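Pusterside Forums > Old Furniture & Finishes > Drop-front desks: strip, wax or leave it alone?

mapleandmoth
Okay, I'm hooked. I picked up a book on old Canadian parlour furniture in March and now I can't walk past a secretary desk without wanting to open the lid and look in all the little pigeonholes! My question is about finish. I've got a dark one with a varnished lid and I honestly love the colour, but everybody at my local says shellac is the only proper thing. Do I strip it, wax over it or leave it be?

Grain on the polished part, with the lights down low:
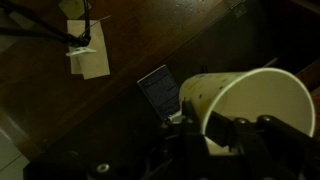
Dark brown and a bit of shine, paper card hanging over it

Lindsay_McPhee
Leave it! Wash it with a barely damp cloth, dry it straight away, and then live with it for a winter before you decide anything. I stripped my first one in a weekend and lost a colour I have never managed to get back. Still grumpy.

pusterside_ray
Disagree, sorry Lindsay. If it's a thick modern varnish over an older piece, you're looking at somebody's 1970s idea of shiny. Try a spot inside where it won't show. Metho on a cotton bud: if it goes tacky, it's shellac and you can revive it. If nothing happens, it's varnish and you've got a bigger decision.

Lindsay_McPhee
Fair enough on the test spot. I just don't want a new person reaching for the stripper on day one.

mapleandmoth
Ooh, I'll do the cotton bud. Would that be methyl hydrate over here? Here's the whole desk so you can see how it sits. The pigeonholes are the best bit.

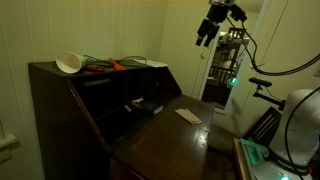

Lid down, cubbyholes in behind, glare on the right side of the lid

LesiaS
Oh that's lovely, and against the tongue-and-groove too! Yes, methyl hydrate, with a window open. Before you do anything to the finish, check the lid hinges and whatever is holding the lid up. A lid that drops past level will tear its screws out, and then the colour is the least of your worries. I paid $358 to have mine put right, and all it needed at the start was 2 longer screws.

pusterside_ray
$358?? For hinges?

LesiaS
Hinges, a split in the side and a patch in the lid. He did beautiful work and I'd pay it again.

eug_kacz
Nine desks through my garage so far and I've waxed every one. Grakeck dark paste, thin coat, buff with an old flannel shirt, second coat the next evening. Wax comes off if you hate it. Stripper doesn't go back on.

pusterside_ray
Wax on a writing surface is a pain though. Put a mug down and you've got a ring by lunch.

eug_kacz
So use a coaster, my friend.

mapleandmoth
Ha! I'm leaning toward Eug's way for the case and leaving the lid exactly as it is.
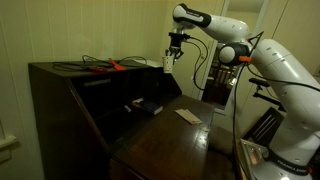
The other thing I keep going back and forth on is the inside. Do you wax in the pigeonholes or leave them bare? I'd like to keep letters and stamps in there and I'm worried about wax getting on the paper.

MaricelO
Bare! Always bare inside if paper's going in. Vacuum with the soft brush, wipe, leave the lid open for a few days to air. If it smells musty, a saucer of baking soda in the bottom works a treat.

Lindsay_McPhee
Seconding Maricel. And pull the little drawers right out if it has any, there's sometimes a maker's pencil mark on the back. Mine says Chauvin in lovely loopy writing and I've never found out who that was.

mapleandmoth
Going to check tonight with a flashlight. Will report back on the cotton bud!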